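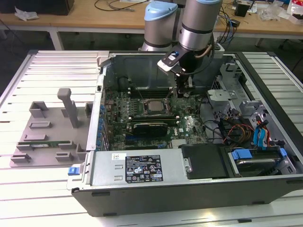
*Desktop tower with the side panel off*

## Looking after taped soaps and signed cast cards

My mum taped *Caldeira* every weeknight, bless her, and when the cupboard came to me there were more than 600 episodes in it (plus a shoebox of signed cast cards, my favourite being Judite Carvalho in that awful mustard-coloured cardigan!).

- Stand tapes upright like books, fully rewound, well away from the heater and the telly speakers.
- Write the episode number on the spine in pencil. I lost a whole weekend hunting for 1099, the wedding one, and it was sitting in the sleeve for 1472.
- Slip cards into acid-free pockets, one to a pocket, and keep them out of the sun.

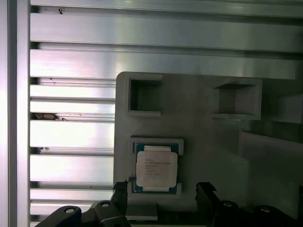 **Can I wipe a smudge off a signed card?**

Leave the ink side alone, love. A soft dry brush over the back is plenty.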